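Nundado 지역 취재 사업 중간 보고
받는 곳: Giltent 지원 사업 담당 부서
보내는 곳: Nundado 편집부
보고 기간: 3월부터 7월까지

안녕하십니까. 지원금을 받은 후 두 번째로 보내는 보고입니다. 지난번 보고에 대하여 보내 주신 의견을 읽었고, 그 의견에 따라 이번에는 잘 진행되지 않은 부분도 따로 적었습니다.

1. 사업의 현재 상태

우리 사업은 Wirkton시와 그 옆의 Shirima 지구에서 공공 계약이 어떻게 이루어지는지를 조사하고, 그 결과를 Nundado 잡지와 웹사이트에 싣는 것입니다. 신청서에는 도로 보수, 공공건물 청소, 주차장 운영의 세 분야를 적었습니다. 현재 도로 보수와 주차장 운영은 계획대로 진행하고 있습니다. 청소 분야는 시작이 두 달 늦었습니다.

보고 기간 동안 시청에서 받은 계약 문서는 모두 1108건입니다. 이 중에서 약 700건을 읽고 표에 입력했습니다. 표에는 계약 날짜, 금액, 입찰 참가 업체의 수, 변경 계약의 유무를 기록합니다. 나머지 문서는 대부분 종이를 스캔한 파일이고, 글자가 흐려서 사람이 직접 읽어야 합니다. 9월 말까지 입력을 끝내는 것이 목표입니다.

2. 발행한 기사

기사는 5편을 발행했습니다. 가장 많이 읽힌 기사는 Shirima 지구의 공영 주차장에 대한 것이었습니다. 이 주차장의 운영 계약은 입찰 없이 여러 번 연장되었는데, 연장할 때마다 사유가 “긴급”이라고 적혀 있었습니다. 기사가 나간 다음 달에 시청은 다음 계약부터 공개 입찰을 하겠다고 답변했습니다. 이 결정이 우리 기사 때문인지는 확인하지 못했습니다. 시의회에서도 비슷한 시기에 같은 질문이 나왔습니다.

도로 보수에 대한 기사는 두 번 나누어 실었습니다. 첫 번째 기사에서 한 업체의 계약 금액을 잘못 적었습니다. 변경 계약의 금액을 원래 금액에 더해야 하는데, 우리는 변경 계약의 금액이 이미 전체 금액이라고 이해했습니다. 업체의 연락을 받고 같은 날 저녁에 고쳤으며, 정정문을 기사 위에 올렸습니다. 그 후에는 금액이 들어가는 문장을 두 사람이 따로 확인하고 있습니다.

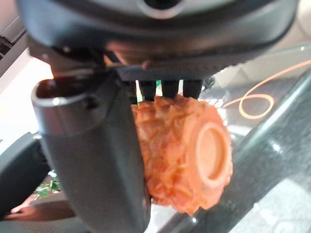
물체의 왼쪽 면에 닿아 있는 회색 그리퍼 손가락

3. 독자와의 관계

이메일 소식지의 구독자는 7월 현재 1483명입니다. 늘어나는 속도는 봄보다 느려졌습니다. 여름에는 시의회가 쉬고, 우리도 소식지를 격주로 보냈기 때문에 그 영향이 있다고 생각합니다. 구독을 그만둔 독자에게 이유를 물어보았지만 답장은 적었습니다. 답장 중에는 계약 용어가 어렵다는 말이 있어서, 6월부터 소식지의 끝에 용어 설명을 조금씩 넣고 있습니다. 처음에는 “수의계약”과 “설계변경”을 설명했습니다.

매년 12월호에는 그해의 이상한 행정 결정을 골라 가벼운 글투로 상을 주는 특집이 있습니다. 독자들이 좋아하는 지면이고, 후보를 보내 주는 분도 많습니다. 올해는 이 특집에도 계약 문서에서 찾은 내용을 사용하려고 합니다. 다만 농담으로 쓰는 글도 사실은 정확해야 하므로, 후보에 오른 기관과 업체에는 발행 전에 내용을 보내고 의견을 받을 것입니다. 재판이 진행 중인 사건은 후보에서 제외합니다.

4. 늦어진 일과 어려운 점

청소 분야가 늦어진 이유는 두 가지입니다. 먼저, 시청이 정보공개 청구에 답하는 기간을 한 번 연장했습니다. 그리고 처음 받은 자료에는 업체 이름이 모두 지워져 있었습니다. 우리는 이의를 신청했고, 7월에 이름이 있는 자료를 일부 받았습니다. 학교 건물의 청소 계약은 다른 부서의 일이라고 하여 새로 청구했습니다. 이 청구의 결과는 아직 모릅니다.

Wirkton의 작은 업체들은 인터뷰를 부담스럽게 느낍니다. 시청과 계속 일해야 하므로 이름이 나오는 것을 원하지 않습니다. 익명으로 말한 내용은 문서로 확인할 수 있을 때만 기사에 사용했습니다. 그래서 쓰지 못한 이야기가 꽤 있습니다.

5. 예산

인건비와 웹사이트 비용은 계획한 범위 안에 있습니다. 문서 복사 비용은 예상보다 많이 나왔고, 교통비는 적게 나왔습니다. 남은 교통비의 일부를 복사 비용으로 옮겨도 되는지 문의드립니다. 전체 금액은 변하지 않습니다. 항목별 지출표와 영수증 사본은 별도의 파일로 보냅니다.

6. 다음 기간의 계획

- 남은 계약 문서의 입력과 재확인
- 공공건물 청소에 대한 첫 기사 발행
- 계약표를 독자가 검색할 수 있는 형태로 웹사이트에 공개
- Shirima 주차장의 새 입찰 과정 취재
- 12월 특집의 후보 접수

계약표를 공개하기 전에 법률 검토를 받고 싶습니다. 지난번 안내문에 Giltent에서 변호사를 소개할 수 있다고 되어 있었는데, 신청 방법을 알려 주시면 감사하겠습니다. 가능하면 10월 전에 검토를 시작하려고 합니다.

Nundado 편집부 드림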